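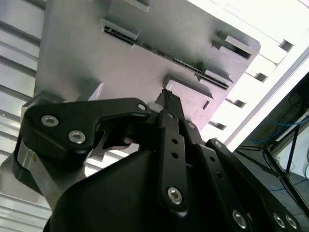 Halivthorpe Swap Forum > General > Are flat-pack instructions getting worse?

dlumbao
Spent four hours on a Skusano bookcase last night. Thirteen pages of drawings and no words. Step 4 shows a panel going in back to front, then step 6 has it the right way round. I don't believe anyone tested this.

pintpot
They do test them. Words mean translating, and drawings work for everybody.

dlumbao
So they say. They didn't work for me.

Florante Soriano
I'm with Dindo. "Works for everybody" usually means it's cheaper to print. My old Ikau wardrobe had proper sentences and I put it up in an evening.

mossy_gate
Rose-tinted, that. I had an Ikau desk and the sentences were gibberish. "Fasten the knob with feeling."

Florante Soriano
Fair, but you knew it was a knob.

pintpot
Have you tried the Chege video? It's on their site, covers most bookcases.

dlumbao
Watched it. Bloke does it in a spotless room with the hard bits skipped. I'd want to see that done in one go – 100 quid says he had help.

mossy_gate
Is it standing up, though?

dlumbao
Leaning. Back panel comes off again tonight.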